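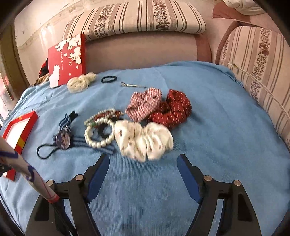 Department of Fashion Accessories and Soft Goods, Clivton College

Accessory Product Development II
Unit 2 Handout: Belts - Sizing, Materials, Hardware, and the Specification Sheet

Purpose of this handout

This handout accompanies the second unit of the course and should be read before the studio session. Students are expected to bring a printed copy, a flexible tape measure, and one belt from their own wardrobe. The belt need not be new or of good quality. A worn belt is often the more useful of the two, as the stretched holes and cracked edges show where the construction was weak.

The assigned reading from the course packet remains in force. Where the packet and this handout use different terms for the same part, the terms given here will be used in grading.

1. Parts of a belt

The strap is the long body of the belt. The buckle end is folded over the center bar of the buckle and fastened with stitching, snaps, screws, or rivets. The folded portion is called the turn-back or billet fold, depending on the manufacturer; in this course it will be called the turn-back. The slot through which the prong passes is the crew slot.

The free end is the tip. Tips may be rounded, pointed, or squared, and a tip shape should be named and dimensioned on every specification. The keeper is the loop that holds the free end in place after the belt is buckled. A keeper may be fixed, in which case it is caught between the layers of the turn-back, or it may slide along the strap.

2. Measuring length

More belts are returned for size than for any other reason, and a large share of those returns can be traced to a disagreement about where measurement begins. The following convention applies to all work submitted in this course.

Length is measured from the fold at the buckle end, where the strap wraps the center bar, to the center of the middle hole. The buckle itself is not included. The tip beyond the last hole is not included.

Total strap length is a separate measurement, taken from the fold to the end of the tip, and it appears on its own line of the specification sheet. Cut length is longer again, as it includes the allowance for the turn-back. Students regularly enter cut length in the space for finished length. Please check this line before submitting.

Holes are to be an odd number, normally five, and spaced one inch apart center to center. The middle hole is the size hole. A customer who wears the belt on the size hole has equal adjustment in either direction.

Marked size should match the measured length. Customers buying a belt to be worn with trousers are usually advised to choose a size slightly larger than the trouser waist, to allow for the thickness of the clothing and the position of the waistband. That advice belongs on the hangtag or the product page. It should not be built into the measurement itself, or the allowance will be applied twice.

3. Case for discussion: the Perkomer opening order

The Perkomer case will be used throughout this unit. Perkomer is a regional accessories label that sells to independent clothing stores. Its first fall order consisted of 3,803 units across belts, card cases, and key straps. Belts accounted for 1,816 of these.

The belts were cut at one workshop and finished at another, Rathnayake, which also attached the hardware. The cutting workshop received a specification that gave length "overall." Rathnayake received a specification that gave length "to center hole." Both documents carried the same numbers. The finishing workshop punched the holes according to its own sheet and trimmed the tips to suit, and the belts left the building with very short tips on the larger sizes.

By the end of September, stores had sent back 231 belts. The reason given on most return slips was simply "too small." Perkomer's first response was to relabel the remaining stock one size down. This corrected the hole position for some customers but left the short tips as they were, and on the larger sizes the tip would not reach the keeper when the belt was worn on the last hole.

Prepare written responses to the following before the studio session.

Which of the two specifications was in error, if either?
At what stage could the difference have been found at the lowest cost?
What should a store employee be told when handling a relabeled belt?
Calculate the return rate for belts only, and explain why the rate for the full order would be misleading.

Responses should not exceed one page. Calculations must be shown.

4. Strap materials

Full-grain leather retains the original surface of the hide. It is strong and ages well, and it shows scars, insect marks, and variation in color. A buyer who expects uniformity must be told of this in advance.

Corrected-grain leather has been sanded and finished to hide surface marks. It gives a consistent look across a large order. The finish may crack at the holes and at the turn-back if it is heavy, and a fold test should be carried out on every new lot.

Split leather comes from the lower layers of the hide. It has no natural grain and is weaker at the same thickness. It is acceptable as a lining and is generally a poor choice for a single-layer strap.

Bonded material is made from leather fiber held together with a binder. It should never be described simply as "leather" on a label or product page. Students who do so in the labeling assignment will be asked to resubmit.

Webbing in cotton, nylon, or polyester is common in casual belts. Webbing ends fray and must be heat-sealed, bound, or capped with metal. Cotton cannot be heat-sealed. For braided belts, the prong may pass through any part of the braid, so there is no size hole, and the length convention in Section 2 is replaced by total strap length with the words "no holes" written beside it.

5. Thickness and width

Leather thickness is often quoted in ounces, one ounce being equal to 1/64 inch. The ounce here is a trade unit of thickness. A casual single-layer belt is commonly made from leather of 8 to 10 ounces. A lined dress belt is built from thinner layers glued and stitched together, and the finished thickness is what should be specified.

Width must be agreed with the buckle supplier before cutting begins. The inside width of the buckle is slightly greater than the strap, so that the strap moves freely without sliding from side to side. Dress belts are usually narrower than casual belts, and a casual belt that is too wide for ordinary trouser loops will be difficult to sell however well it is made.

6. Edges

Three edge treatments will be demonstrated. A burnished edge is rubbed with water, gum, or wax until the fibers lie flat; it works well on vegetable-tanned leather and poorly on most chrome-tanned leather. A painted edge is built up in coats with light sanding between them. Paint applied in one heavy coat tends to peel in strips. A turned edge is made by folding a thin outer layer over the core, and it requires skiving, which adds labor.

The specification must name the treatment and, for painted edges, the number of coats and the color reference.

7. Hardware

Buckles are cast, stamped, or formed from wire. Solid brass and stainless steel are durable and costly. Zinc alloy with a plated finish is the most common choice at moderate prices, and quality varies with the plating. Request samples in the actual finish - a photograph or a sample in another color is not sufficient.

Check that the prong rests on the frame without overhanging it, and that the crew slot is long enough for the prong to swing freely. Sharp edges on the underside of the center bar will cut the turn-back over time.

For the costing exercise, students will obtain prices through Bidgate, the quotation portal used by the department. Log in with your course account and select the practice catalog. Quotations in the practice catalog do not create an obligation to purchase. Record the minimum order quantity as well as the unit price, and note whether freight is included.

8. Submission requirements

Each student will submit one completed specification sheet for a belt of original design. The sheet must include a flat drawing of the front and back, all dimensions in inches to the nearest 1/16, a size chart covering at least five sizes, material and thread references, edge treatment, hardware with supplier code, and care instructions. The placement of the size stamp is to be shown on the back view.

Drawings may be made by hand or by computer. Hand drawings must be in black ink. Every dimension line must show both end points - an arrow floating near a part is not a dimension.

Work is due at 5:00 p.m. at the department office. Late work will be accepted only with an approved extension form. Physical samples should be tagged with the student's course number and placed in the cabinet beside the cutting tables. Samples not collected by the end of the term will be added to the department's teaching materials.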